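Naledi Potgieter is late, and says so before she sits down. Coffee, no milk. Her second feature, "Wastar," opens Fri 24 June and she's still arguing over the end credits.

The story is simple enough. Two sisters come home to sell their father's movie theater, the Skivham, and find a tenant living in the projection booth. One night, one building. "I wanted a movie you could explain on the bus," she says. "Then we made it and I can't explain it at all."

It was shot in November, 48 minutes of it in a single room. Jabari Makokha plays the tenant and hardly speaks for the first half hour. His idea. "He crossed out his own lines. Every morning, more lines gone. The writer stopped talking to me."

The writer is Anathi Tshabalala, and they're talking again. She's already at work on the next script.
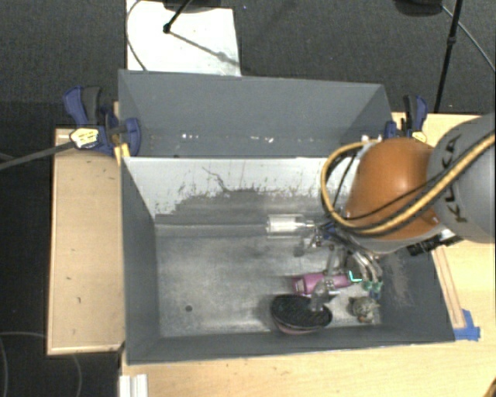 A KUKA robot arm reaching into a gray bin.

Potgieter won't say much about the next script. No cast yet, no money either. She'd rather talk about sound - the rain in "Wastar" took 3 weeks to get right, and she still hears a mistake in it. Where? "No. Then you'll hear it too."

Nhyira Agyeman, who plays the older sister, had never done a film before. Theater only. Potgieter saw her in a play with maybe a dozen people in the seats and went back the next night. "She was louder the second time. I liked that she was annoyed."

The two of them fought over the last scene, in which the sister either signs the papers or doesnt. They shot it both ways. Test audiences split, the producers wanted the happy one, and Potgieter picked the other.

Any regrets? Long pause. The title, a little. "People think it's a space movie." She checks her phone, has to go, the credits agian. There are 254 names on them and one is spelled wrong.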